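Public Records Requests: Your Questions

Can I really ask for any record?
Almost! Emails, contracts, calendars, meeting notes, police overtime sheets, the lot. Pritchard's city offices hold them on your behalf, and you don't have to say why you want one (we love this part of the law).

How long does it take?
The clerk has 20 business days to answer. An answer can be the records, a denial, or a letter asking for more time. If you get the letter, write back and ask for a date.

Why was half my page blacked out?
Names of private citizens, medical details and open investigations can be held back. Each blacked-out line needs a reason next to it. If there's no reason, appeal!

What does it cost?
Emailed files are free. Paper copies are free for the first 2,000 pages, and after that you pay for the copying.

Has anyone gotten something good this way?
Oh yes. In February, Hélène Pelletier asked for the mayor's letters on the Ukton surveillance camera contract and got 3,209 pages. She read all of them, and 1,402 are now up on our site, searchable by sender and date.

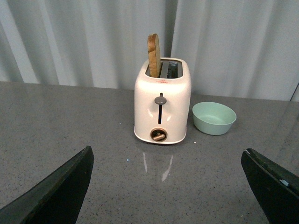

White two-slot toaster with a slice of toast.

Can I appeal a denial myself?
You can, with no lawyer. One page is plenty: quote the denial, say which part you disagree with, and send it to the appeals officer.

Related
Who reads the mayor's email?
The Vomeo phone logs: what we asked for
How to write an appeal letter
Dreltus Road cameras: full contract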